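Chapter 4
Dry Goods in the Kitchen

Salt and sugar are among the first items entered in any household store list, and they are often the least carefully kept. This chapter considers how such goods are bought, labelled and put away. It follows the order used in the Flostham course, beginning with the packet as it comes from the shop.

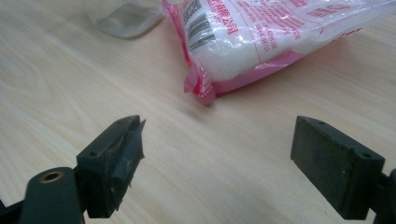
By E. Trollik, Flostham College of Home Studies

White grains in a clear plastic bag may be salt or sugar, and the eye alone is a poor guide. The printing on the film should be read before the bag is opened – in whatever language it appears – and the name copied on to the storage jar. A barcode helps the shop but seldom the cook.

Students should have a clean table and 3 lidded jars ready before turning to page 44.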